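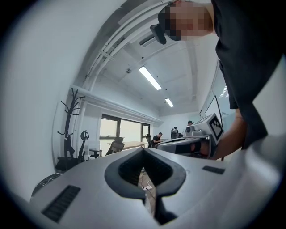
Figure 1. A power strip on the floor.

Posted in: Student Projects, Energy at Home
14 shares | 2 comments

Standby power in shared student houses
Elvira Condori

My project set out to learn how much electricity a rented house uses while everyone in it is asleep. I chose Sturach, a terrace on Ilton Road, mainly on the grounds that I live there and the landlord doesn't reply to emails.

I borrowed two plug-in meters from the department and moved them from socket to socket through January. The readings went into a notebook, then into a spreadsheet, then into the notebook again after the spreadsheet was lost with my laptop.
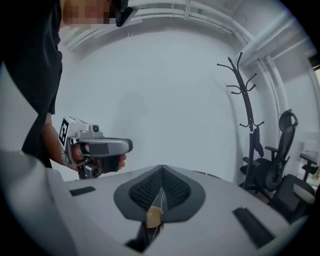 By the end I had 64 overnight readings I trusted and a smaller pile I didn't, mostly from the kitchen, where my housemates treat a meter as something that is in the way of the toaster.

The whole house drew 229 watts at three in the morning. The worst offender was an old games console, closely followed by a second fridge containing mustard. Phone chargers, which my introduction had blamed with great confidence, barely registered. I have left the introduction as it was.

Atanasov's method asks for a control house. I asked next door and they said no.

For further work I would like to repeat the readings in summer, using the Stidunance logging sheet and a lockable kitchen.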